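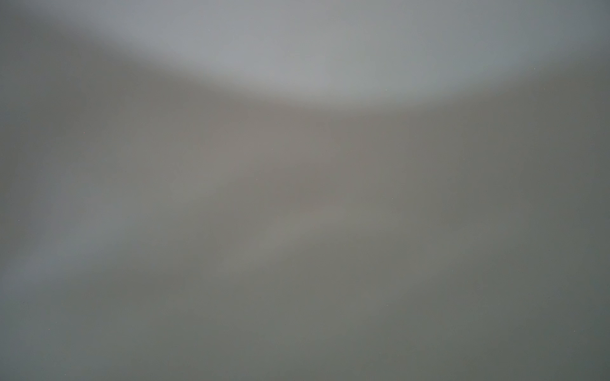 Folding towels so they stay folded

I love a tidy towel shelf, and it takes so little! Fold each towel lengthways into thirds, smooth it flat with your forearm, then fold it in half and in half again. Put it away with the rounded edge facing out - you can grab one without the whole pile coming with it.

Keep 2 piles, bath and hand, and don't stack either higher than your elbow. Clean ones go in at the bottom, so they all get a turn (my old grey ones from Torby have lasted beautifully this way).

If they've gone stiff, skip the softener for a few washes and give them a really good shake before they go on the line. You'll be amazed how fluffy they come up!

Ivana Mansilla wrote in to say she rolls hers instead - brilliant for deep baskets. I'm trying it on Friday with the beach towels.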